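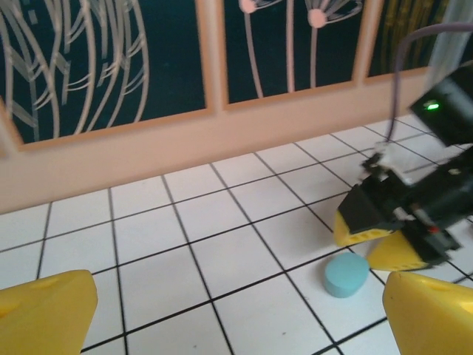 I finally made it out to Trernstead for the Edudis open day, and I'm so glad I did! If you haven't run into it, Edudis is a small business course for people who make things: potters, songwriters, a guy with a puppet act (my favorite). My niece is thinking of applying, so I went with a notebook full of her questions and a few of mine.

We started in Pillai Hall, where 14 students had tables set up and were pitching to anyone who slowed down. I slowed down a lot. One pair makes greeting cards from old sheet music, and they walked me through their whole pricing mess, from the first batch they sold at a loss to the day they finally worked out what an hour of their time was worth. I bought two cards, obviously.

After coffee they let us sit in on a class. It was all about writing an invoice, which sounds dull, but half the room had never sent one (me neither, until I was 30-something) and people were scribbling like mad.
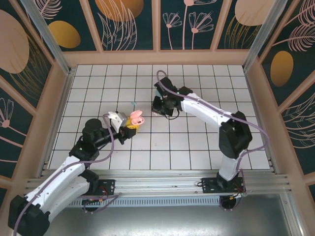

Do you need a finished product before you apply?

A rough idea and a few samples of your work are enough, and most people change the idea during the first term anyway.

The fee to apply is 50 dollars, and the next group starts in February. I asked if evening classes were coming, and got a "we'd like to," so don't plan your life around it. Parking was tight too. I ended up two streets over by the bakery, where the cinnamon rolls made up for the walk.

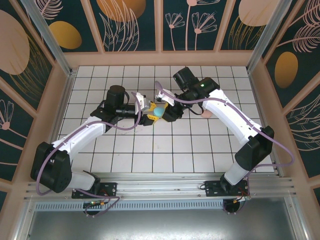 Two arms meeting over the white tiles.

I stayed for the last round of pitches and the puppet guy got the biggest laugh of the day, mostly for his budget. My niece has the brochure now and she's already written on the back of it.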